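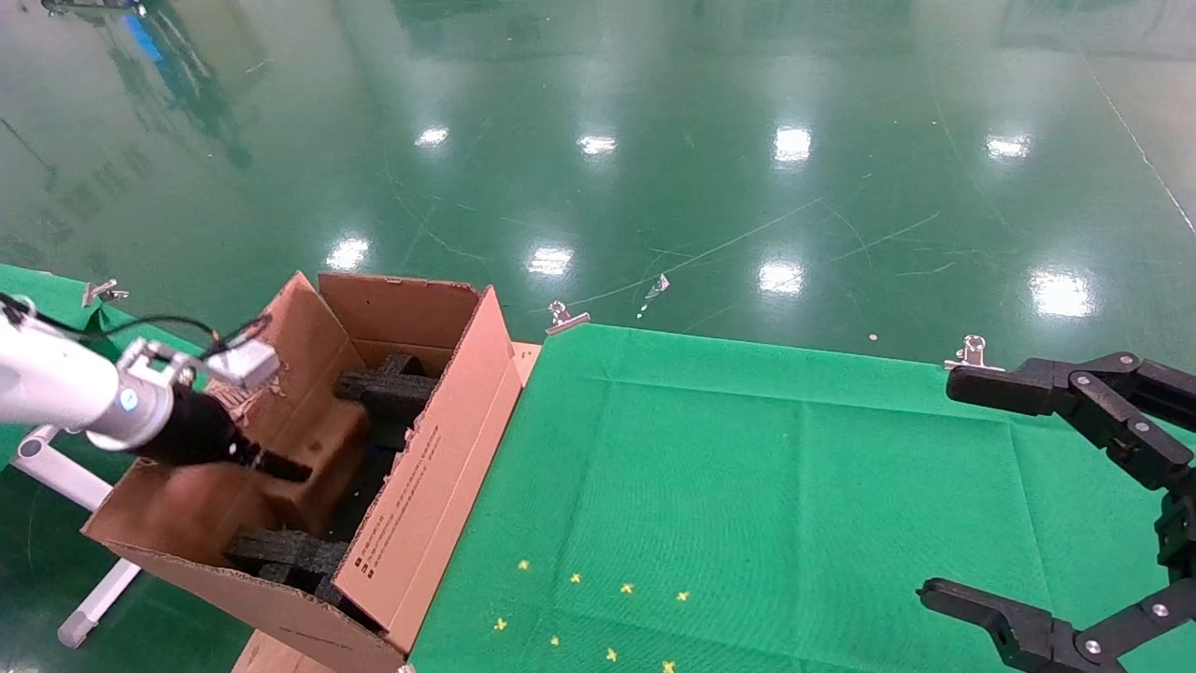
Home Guides Packing Shipping Contact

How to Close and Tape a Shipping Carton

3 min read

Choose a carton that leaves roughly 2 inches of space on every side of the contents. Check the printed weight limit before loading.

1. Tape the bottom seam first. Run the strip 3 inches past each end and press it down flat.

2. Line the base with crumpled paper. Set the heaviest item in the center.

3. Fill the gaps until nothing shifts when the carton is tilted. Corners need the most fill.

4. Fold in the short flaps, then the long ones. The long flaps should meet without bulging — if they overlap, the carton is out of square.

5. Tape the center seam, then both edge seams (the H pattern). Mikkelsen 566 tape holds on recycled board. Bonder 500 is thinner and needs two passes.

6. Place the label on the largest face, clear of all seams. Cover or remove old barcodes.

For cartons over 40 pounds, use double-wall board and add a strap in each direction.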